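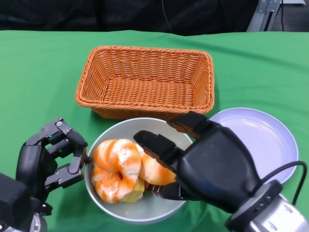
The wicker basket on the green cloth

FAQ: the Drindach swap table

I get the same emails every month, so I've put my answers in one place. If yours isn't covered, drop me a line and I'll add it!

What can I bring?
Books, jigsaws, wool, seeds, small kitchen bits (clean, please). No electricals and no car seats. Clothes are fine if they'd fit in a carrier bag.

Do I have to bring something to take something?
No. Take what you like up to 10 items, and if you've got nothing to give this time, come anyway. I've gone home with far more than I brought, several times over.

How much does it cost?
52p if you want a cup of tea, because that's what it costs me and I'm stubborn about it. The swapping is free.

Are jigsaws checked?
Brisa Ponce does the big ones at home, bless her. Anything over 500 pieces gets a sticker saying whether it's complete. We had a lovely harbour one in August that was meant to be 1,000 and came out at 782, so that went in the craft pile.

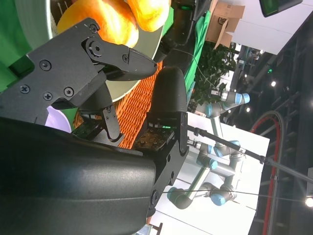

Close-up, black fingers and screws

Can I drop things off early?
Yes, at Panwood on the corner, any weekday before four. Ask for Victor Ogola and put your name on the bag.

What happens to the leftovers?
Books go to the Wemum reading room and wool goes to whoever shouts first. Seeds I keep in a tin for next time.

Can I bring the dog?
Small ones, on a lead, yes!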